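Visit to Szekeres, Stullthorpe
Tuesday, February 20, 2024

Eleven of us went over to the Szekeres software lab in Stullthorpe. The bus was late, so we skipped the intro talk and went straight to the planning group on the second floor.

Their main project is Zulinero, a motion planner for taking apart and rebuilding used computers. It takes a depth scan of the open case, marks the parts it recognizes, and works out a path for the gripper that stays clear of cables and sheet metal. The January release replans while the arm is moving. The old one stopped the arm first, and a replan took 345 milliseconds. The new one takes 69.

Cables are still the hard part. The perception code treats each one as a fat tube, which is safe but blocks a lot of good paths. We were shown a log of 182 runs where the planner gave up, and most were marked "cable."

The operator screen is called Grorker. It shows the planned path over the scan and lets you drag a waypoint by hand. I tried it and put the wrist through the side of the case, in simulation only. It turned red and would not let me send it.

After that we went to the bench.

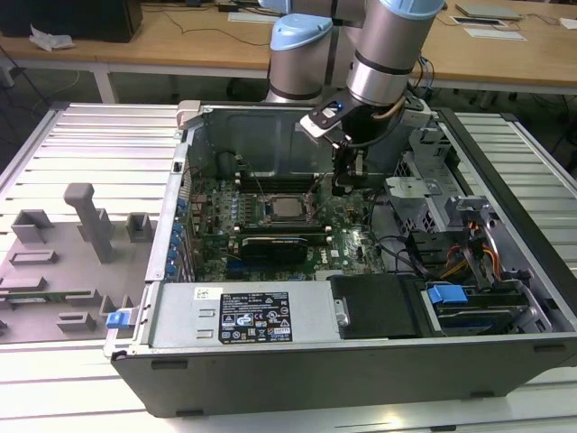 Gripper over the motherboard, close to the memory slots and CPU. The tower is on its side with the panel off.

Questions ran long. Someone asked about force limits, and those are set in the arm controller, outside the planner. Calibration between scanner and arm is redone every morning with a script and takes 3 minutes.

Lunch was in the canteen downstairs. The bus back left from the rear lot.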